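Workshop notebook, Skenby bay
November, entry 1853
Subject: revised practice for people working beside a powered arm

The draft rule from Flornalthorpe was reviewed this morning against how we work. As written, it requires the bay to be clear of personnel whenever an arm is powered. Setup and recovery cannot be done on those terms, and a rule that is broken daily gives no protection. The following wording is proposed in its place.

A person may remain within reach of an arm only while that arm is in reduced-speed mode, and one named person holds the stop for it.

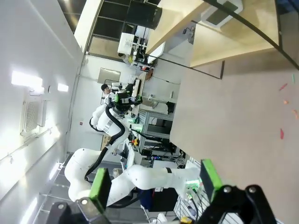
The named person has no other task during that period. Where two arms share a work area, each has its own holder. Sobczak objected that this takes two people off other duties; the objection is noted and the rule stands for a trial of 60 sessions.

Small parts are the second point. Pieces are to be picked up from the floor before a run is started, and never during motion. Pieces on the table are moved by hand only with the arm held. Cables are checked for slack at every joint at the start of a shift.

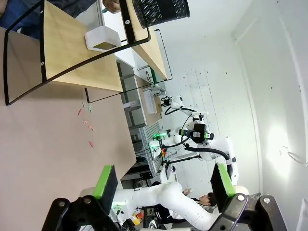 Entered by Nilton Bermúdez, Skenby workshop

Handover between holders takes roughly 5 minutes if the checklist is read aloud, and it is to be read aloud. Clemano has asked for the list as a single laminated page. Still open: whether visitors count as personnel under section 2. Until answered, treat them as such.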